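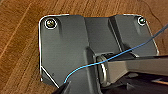 The Vītola film archive opened its doors on December 10, 2018, and I went mainly for the talk on early dance pictures. Žydrūnas Jankauskaitė runs the collection and met us on the stairs. It is a plain place. Most of what you look at between rooms is wood and metal, like the dark gray plate on brown wood with its round screw head near the corner. The group was limited to 9 people, and the first part took 30 minutes.

We started with the song booklets. These were sold in theater lobbies, and the archive has some 60 of them. Many name the singer but leave out the dancer, so the staff match faces against studio stills from Zaron. The oldest booklet is too fragile to handle, and we saw a copy. 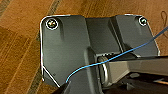 Gray bracket with two round screws, on orange-brown wood.

Next came a reel from the Zunent studio, shown without sound. Aušra Vaher read the story aloud from the script while it ran. She lost her place once and went back a page. The dance number comes early and is the best part.
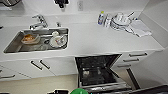

Getting there and tickets

The bus from Zulby stops across the street. Entry was free, and the talk had to be booked by phone. The next open day is planned for July.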